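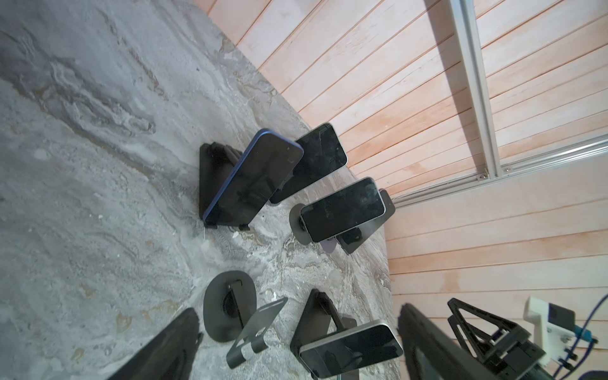 Was haben wir mit dem Geld bisher gemacht?

Der größte Teil steckt in der Zelle selbst, also in den Aluminiumprofilen, der Verkabelung und den beiden Armen, und ein kleinerer Teil ging in Handyständer, Kabelbinder, Schrauben und Filament. Mit dem Rest kommen wir bis zum Ende der Förderung aus.

Zwischenbericht zum Projekt Tillitz
Offene Werkstatt Tistau, an die Rollham-Stiftung
Stand: 01.11.2026

Liebe Förderinnen und Förderer,

zuerst einmal ein herzliches Dankeschön für die Geduld. Der Bericht hätte schon früher bei Ihnen liegen sollen, aber wir wollten ihn erst schreiben, wenn beide Arme gleichzeitig laufen, und das hat sich, wie Sie aus unseren Telefonaten wissen, ein wenig hingezogen. Inzwischen laufen sie, und wir freuen uns sehr darüber (an dem Abend, als es zum ersten Mal klappte, ist in der Werkstatt niemand pünktlich nach Hause gegangen).

Zur Erinnerung: Mit Tillitz wollten wir in der Gemeinschaftswerkstatt eine Zelle bauen, an der man zweiarmiges Greifen üben kann, und zwar mit Dingen, die jeder zu Hause hat. Wir haben uns für Smartphones und Handyständer entschieden. Das klingt nach einer leichten Aufgabe, ist es aber überhaupt nicht! Ein Telefon ist flach und glatt, und je nach Ständer muss es in einem ganz anderen Winkel ankommen. Deshalb arbeiten wir bewusst mit verschiedenen Bauformen, den keilförmigen und denen mit runder Bodenplatte, und stellen sie vor jedem Durchgang ein bisschen anders hin.

Aufbau

Der Rahmen besteht aus Aluminiumprofilen, die Wände dahinter haben Holzoptik und der Boden ein graues Marmormuster. Über die Farbwahl ist in der Gruppe länger diskutiert worden, als ich hier wiedergeben möchte. Die Profile haben wir bei Kwiatkowski zuschneiden lassen, und 15 Stück davon kamen genau auf Maß, sodass wir an der Säge kaum etwas nacharbeiten mussten. Beim Ausrichten haben wir uns dafür umso mehr Zeit genommen, denn eine Basis, die nur ein wenig schief sitzt, verdirbt einem vorne am Greifer den ganzen Nachmittag.

Die Greifer sind schwarz und haben Finger mit einer dreieckigen Aussparung. An den Fingern haben wir mehrere Fassungen ausprobiert. Die erste war zu kurz, die zweite stieß beim Ablegen an die Rückwand der Ständer, und mit der jetzigen sind wir recht zufrieden, auch wenn wir uns an den Fingerspitzen noch etwas mehr Grip wünschen.

Die Kabelführung war das Kapitel, das wir im Antrag am meisten unterschätzt haben. Die Leitungen laufen jetzt an den Armgliedern entlang, und am Handgelenk haben wir etwas Spiel gelassen, damit beim Drehen nichts spannt. Ein Stecker hatte sich im Dauerlauf immer wieder gelöst. Wir haben ihn getauscht und die Leitung davor zusätzlich befestigt, und seither ist Ruhe.

Umgebung

Neben den Telefonen wollten wir ein paar gewöhnliche Schreibtischsachen in der Zelle haben, damit es dort nicht gar so aufgeräumt zugeht. An den Profilen hängen deshalb ein weißer Ablagekorb aus Drahtgitter und ein schwarzer Netzkorb, und auf dem Boden steht ein roter Becher voller Bleistifte. Der Drahtkorb ist mit weißen Kabelbindern fest, was nicht besonders elegant aussieht, sich aber schnell wieder ändern lässt. Der rechte Arm hält gerade ein Telefon knapp über dem Boden, der linke hat seinen Greifer offen.
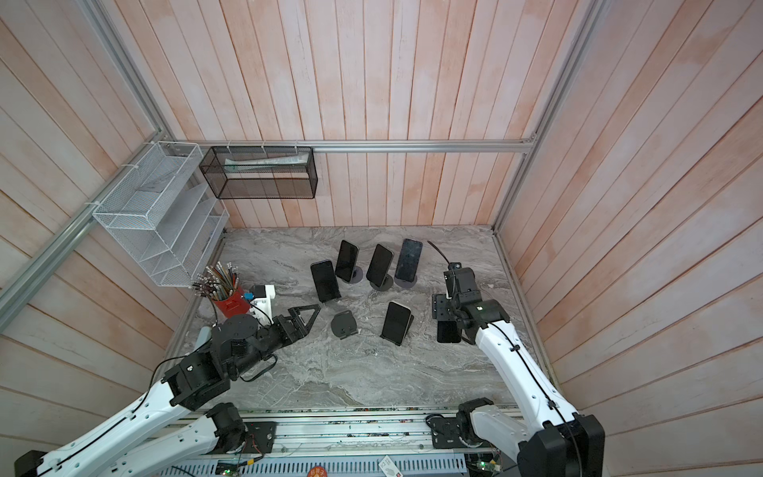
Kosten

Für Ständer, Körbe, Kleinteile und Druckmaterial haben wir 1099 Euro ausgegeben und liegen damit innerhalb des bewilligten Postens. Die Belege schicken wir gesammelt mit dem Schlussbericht. Eine Umwidmung brauchen wir derzeit nicht, und sollte sich daran etwas ändern, melden wir uns vorher telefonisch bei Ihnen.

Was noch offen ist

Das Ablegen auf den runden Ständern gelingt uns noch deutlich seltener als auf den keilförmigen. Wir vermuten, dass es am Winkel beim Loslassen liegt, und wollen das in den nächsten 14 Tagen in Ruhe durchprobieren. Außerdem fehlt noch die Bauanleitung. Es gibt eine Rohfassung mit Stückliste, aber die Reihenfolge beim Verkabeln stimmt darin noch nicht, und so möchten wir sie niemandem in die Hand drücken.

Ende November laden wir zu einem offenen Abend in die Werkstatt ein, und es wäre uns eine große Freude, wenn jemand von der Stiftung vorbeikäme. Den genauen Termin schicken wir Ihnen, sobald der Raum zugesagt ist. Kaffee gibt es auf jeden Fall, und wer mag, darf die Arme auch selbst einmal führen.

Mit herzlichen Grüßen aus Tistau
Die Projektgruppe Tillitz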